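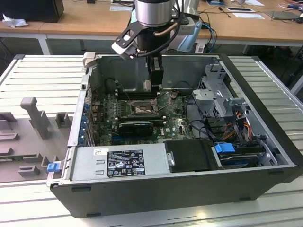 May 8, 2023: Dell tower, bench work

Case is on its side with the panel off. I put the power supply label in the log, then followed the black data cables over the board. Still to do: the thermal paste order from Hurard, and Evie Fothergill wants the drive tray screws kept in one cup.

Board markings I copied for the parts sheet: BATTERY1, XDP_CPU, DEBUG. Memory slots get a blow of air before any module goes in.
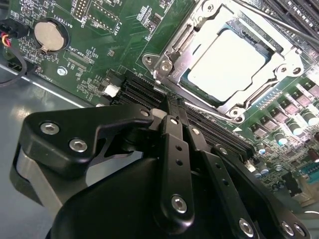 Socket with processor seated, coin cell at upper left.

Asset number for this tower is 1,131. The old sheet from January says 111, please correct it.
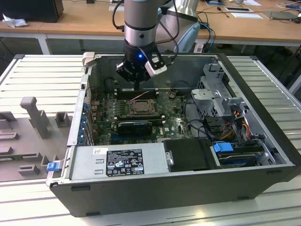 Do we take out the expansion card before the memory test?
Leave it in its slot, and remove it only if the screen stays black.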